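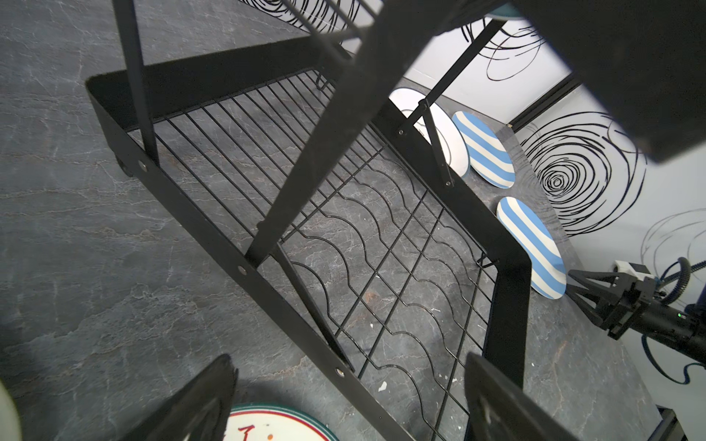 The dish rack, seen from the wrist. Wavy slots for the plates, a wire floor, and one black beam straight through the middle of everything.

Can it do the dishes yet?

I get this question at every family dinner, so I'm putting up a page for it! I've been following household robots since I started writing up the Troken trials, and by now I have 1,024 pictures on my hard drive and one very patient husband. November 2018 seems as good a time as any to show where things stand with the plates.

The short answer is no, or maybe "sort of, if you're not hungry." Washing gets all the attention, but putting plates in a rack is where I'd look first if you want to know how far along a machine is. Look at those scalloped wires again. You and I drop a plate in there while talking on the phone. A gripper with two fingers has to find the slot, tip the plate to match, keep clear of the struts and the bracket arm on the right, and then let go without knocking the neighbor over (I still break a bowl now and then myself, so I try to be kind).

Thin black wire over a dark, veined countertop is a mean test, too. My own eyes have trouble with it! Seraina Hubmann, who taught me most of what I know about grasping, says she'd take a cardboard box over a wire rack any day. The striped blue and cream plates by the wall are my favorites, and I like them for this kind of work because the stripes give you a nice clear idea of how far a plate is leaning.

As for scores, we logged 581 tries in the Troken kitchen between February and the end of summer, and a good run took about 2 minutes per plate. Per plate! My mother can empty a whole sink in that time and complain about the sponge while she does it. Still, last year I wouldn't have bothered to bring a timer.

Cups and silverware get their own page once I've sorted the pictures. If you have a rack at home with really awful slots, send me the measurements, I'm collecting them.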